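What we're spending on the arms this year

I have put off writing the budget post because the last one, in October, was out of date within a fortnight. This time I've waited until the quotes came in.

The job hasn't changed. Two arms, one table, and kitchen things that have to go on and off shelves without being chipped. Jars are the awkward part. The lids vary so much that settings which suit one knob are no use on the next. 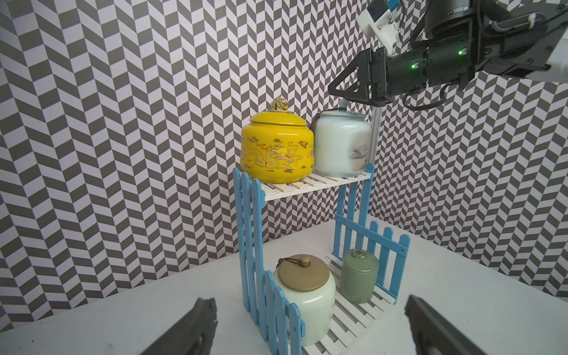

Posted by Lindiwe Venter on Wednesday, January 21, 2026
Filed under: Workshop, Money

First, the grippers. I'd like padded fingers on both arms and a spare pair in the drawer. Tullwood quote 61 pounds a pair, and I want 3 pairs. Marar are cheaper but they only sell the fingers with their own mount, and I don't want to reprint brackets again.

Second, cables. I had these down as nothing last year and that was wrong. Every wrist camera needs a lead long enough to loop without snagging, and leads wear out. I've put in 40 pounds and expect to use all of it.

Third, the rail. Wultau will supply a longer one for 123 pounds, delivery included. It would let me set the arms further apart, so they could work at opposite ends of the table. I keep going back and forth on it. Bowls are a good test, as a rim gives the fingers something thin to close on but the rest of the bowl can swing about.

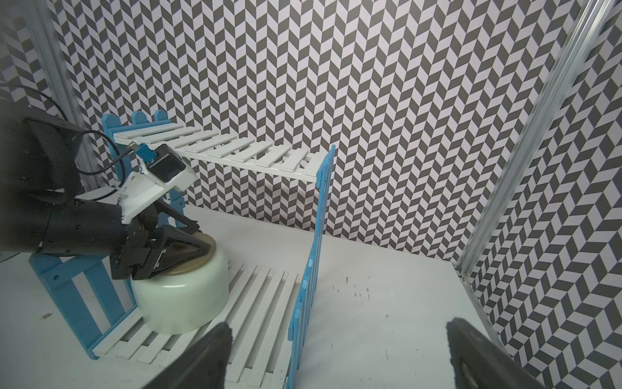 Malathi Acharya wrote to me after the October post that I should buy spares before I buy anything new, and that a longer rail is no help on a day when you have one working gripper. I've moved the fingers and cables to the top of the list on the strength of that. The rail goes to the spring.

Crockery needs its own line too. I've been treating it as something that comes out of the house, and the house has noticed. Charity shops will do for most of it. What I want is a spread of shapes: wide bowls, narrow jars, a few stemmed things, cutlery that lies flat.

I also had a quote from Gandholm for a new tabletop. The one I've got is scuffed and specked but it's level, so that can wait.

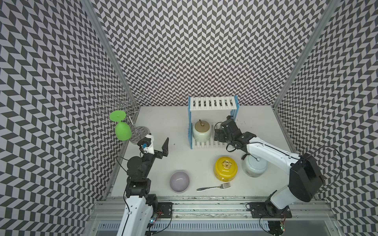 Jagadeesh Mudaliar: Have you allowed anything for your own time? I budgeted for parts only and then lost most of a month to setting up. I'd keep a bit back for paying someone to help with the wiring.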